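인쇄 | 이메일로 보내기

작업 노트 / 조리대 커피 구역
2021년 12월 24일

아침에 오자마자 커피부터 내리려다가 결국 오전을 조리대에서 다 보냈다. 늘 이런 식이다. 원두 그릇 하나 꺼내려고 했는데 그 옆에 컵이 있고, 컵 밑에 냅킨이 있고, 냅킨을 들면 또 뭐가 나오고... 그래서 아예 노트를 펴놓고 적으면서 하기로 했음. 나중에 다른 사람이 봐도 어디에 뭘 두기로 했는지 알 수 있게!

일단 원두. Nernton 봉투가 거의 바닥이라 Urquijo 새 봉투를 뜯었다. 향은 Urquijo가 확실히 세다. 10월에 받았던 건 좀 밋밋했는데 이번 건 봉투 여는 순간 작업실 저쪽 끝까지 냄새가 갔다(진짜로, 저쪽에서 커피 내리냐고 물어봤다). 볶은 정도는 봉투에 적힌 것보다 진해 보이는데 이건 내 눈이 이상한 걸 수도 있고. 다음에 햇빛 드는 시간에 다시 보겠음.

원두는 그릇에 덜어놓고 골라내면서 쓴다. 깨진 것, 껍질만 남은 것, 색이 유난히 허연 것. 36g 덜어서 골랐더니 6알 나왔다. 이 정도면 괜찮은 편이다. 지난번 Nernton은 고르다가 중간에 포기했었다. 귀찮아서 그냥 갈았는데 맛은 또 멀쩡해서 조금 억울했음.

분쇄기는 Zendance 888 그대로 쓰는 중. 눈금을 한 칸 굵게 돌렸다. 원래 칸으로 돌려놓지 말아주세요, 제발. 누가 자꾸 돌려놓는데 그러면 첫 잔이 한약이 된다. 눈금 옆에 연필로 표시해 놓았으니 그 표시에 맞추면 됩니다. 청소는 솔로만. 물 닿으면 안 되고, 안쪽 가루는 탁탁 쳐서 빼지 말고 솔로 쓸어낼 것. 치면 바닥이 전부 가루밭이 된다. 지난주에 내가 그랬다.

다음은 종이타월 이야기. 이건 따로 한 단락을 쓸 만하다. 새 롤로 바꾸고 나니까 걸이가 꽉 차서 한 장 뜯을 때마다 걸이째로 딸려온다. 한 손으로 롤 윗부분을 누르고 옆으로 당기면 그나마 낫다. 아래로 당기면 꼭 세 장씩 풀린다. 세 장 풀린 걸 다시 감아봤자 예쁘게 안 감기니까 그럴 땐 그냥 접어서 그릇 받침으로 쓰기. 무늬 있는 타월은 알이 굴러가다가 멈춰서 원두 고를 때 밑에 깔면 편하다. 매끈한 냅킨 위에서는 콩이 그냥 도망간다.

냅킨은 한동안 아무 데나 폈는데, 앞으로는 컵 하나에 한 장, 그릇 밑에 한 장으로 하겠다. 조리대 상판이 흰색이라 커피 자국이 너무 잘 보인다. 어제 자국 하나 지우는 데 베이킹소다까지 꺼냈음. 마른 자국은 문지르지 말고 젖은 타월을 잠깐 얹어두면 저절로 풀린다. 처음부터 이렇게 할걸.

컵. 투명한 플라스틱 컵은 맛볼 때 쓰는 걸로 하고, 무늬 있는 종이컵은 손님용으로 남겨둔다. 투명 컵은 색 비교하기가 좋은데 뜨거운 걸 바로 부으면 흐물흐물해지니까 꼭 식혀서 부을 것. 종이컵은 거꾸로 엎어서 쌓아두자. 세워두면 먼지도 들어가고, 저번엔 안에 고무줄이 들어있었다. 텀블러는 각자 챙겨가세요. 조리대에 하룻밤 있으면 다음 날 아침엔 거의 가구가 된다.

나무 상자는 잡동사니 넣는 용도로 한 달만 써보기로. 원래 Zirnby에서 뭘 시켰을 때 같이 온 건데, 버리기엔 너무 잘 만들었고 쓰기엔 애매하게 작다. 집게랑 봉투 묶는 끈 정도는 들어간다. 원두 봉투는 절대 안 들어간다(해봤음. 상자가 아니라 내가 졌다).

저울도 한번 확인했다. 영점은 맞는데 숫자가 뜨는 데 시간이 좀 걸린다. 건전지를 갈아야 하는데 맞는 크기가 없어서 살 것 목록에 올려둠. 그러고 보니 목록이 꽤 길어졌다.

살 것
- 저울 건전지
- 종이 필터(큰 쪽)
- 분쇄기 솔, 지금 건 털이 빠지는 중
- 원두 담을 뚜껑 있는 통. 4000원짜리 봐둔 게 있는데 고무 패킹이 있는지 확인 못 함
- 냅킨은 아직 많음, 사지 말 것!

맛 기록도 짧게. 첫 잔은 물을 너무 급하게 부어서 싱거웠다. 둘째 잔은 천천히, 중간에 한 번 쉬고. 끝맛에 군고구마 같은 단맛이 있었고 식으니까 살짝 시큼했다. 나는 식은 쪽이 더 좋았음. 우유는 안 넣어봤다. 우유가 없었다.

오후에 한 번 더 내려보고 Nernton 남은 것과 반반 섞어볼 생각. 섞으면 이도 저도 아닐 것 같긴 한데 궁금한 건 해봐야 속이 시원하다.

조리대 쪽: 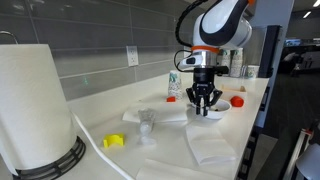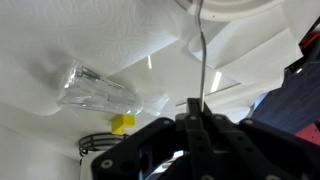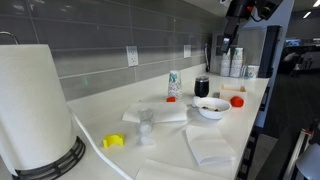
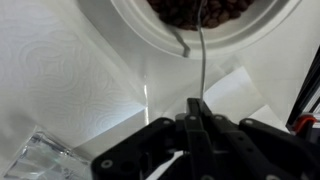 반반 섞는 건 이미 해봤는데 Nernton을 조금만 넣는 게 낫더라, 반이나 넣으면 군고구마 맛이 다 묻힌다, 하고 노트 아래쪽에 누가 연필로 적어놓았다. 분쇄 눈금은 자기가 돌린 게 맞고 미안하다는 말도 작게 덧붙여 놓았고, 드립할 때 말고 프레스로 내릴 때는 더 굵어야 한다고도 했다. 아, 그래서 그랬구나. 그럼 연필 표시를 두 개 해두겠습니다. 안쪽 표시가 드립, 바깥쪽이 프레스.

그리고 뚜껑 통은 집에 남는 게 있다고 하니 살 것 목록에서 일단 지움. 패킹은 있다고 함. 원두 섞는 비율은 다음 장에 이어서 씀.

인쇄 | 이메일로 보내기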